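# The planner is fine. What about the log?

I have sat through a fair few talks this year about learned motion planning, and I keep leaving with the same complaint. The speaker shows success rates. Then somebody asks what the robot was trying to do in one of the failures, and the speaker says they would have to look into it.

Why isn't that already in a file?

At Prira, where I spent two years on the controls side, we had a planner called Grirkell. It was quick, and in most respects it was a decent piece of software. It also threw away every candidate path it rejected. When an arm took a strange route we could see the route, in 16 plots if you liked, but we could not see the other ones it had weighed up or what they had scored. So we guessed. We tuned the collision margin, ran it again, and if the strange route didn't come back we called it fixed. I signed off on some of those fixes myself and I wouldn't defend them now.

Archana Bajpai argued in June that this is a passing problem. Her view, as I understand it, is that a policy trained on enough data won't need a separate planner, so there will be no rejected paths to keep. I respect her work and I think she is wrong on this one. Folding the planner into a network doesn't make the choice go away. It puts the choice somewhere with fewer labels on it. Ask anyone who has had to explain to a site manager why the elbow went left.

The perception people have their own version. A tracker reports a pose, the pose goes downstream as a plain set of numbers, and the confidence that came with it gets dropped at the first message boundary.

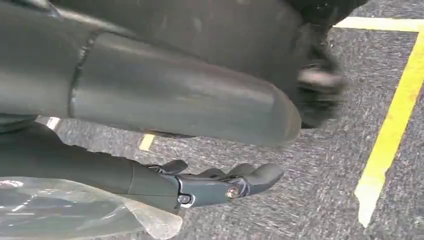

By the time the controller sees a target, a good estimate and a poor one look identical. I've read through 34 message definitions in the open Pathak stack and only 4 carry any kind of uncertainty field. Two of those are left at zero by the default drivers. You can build whatever clever recovery behaviour you want on top of that, and it will recover from the wrong thing.

The usual answer is storage. Keeping the rejected plans and the confidence values makes the logs bigger, and I accept that. The Plavville group keeps theirs for a limited time and deletes the dull ones, which seems sensible to me. They still argue about what counts as dull, and I'd like more labs to be having that argument.

Until then I'll go on asking my tiresome question at the end of talks. If you're presenting a planner this year, please bring one failed run with the full record attached, including the paths it turned down.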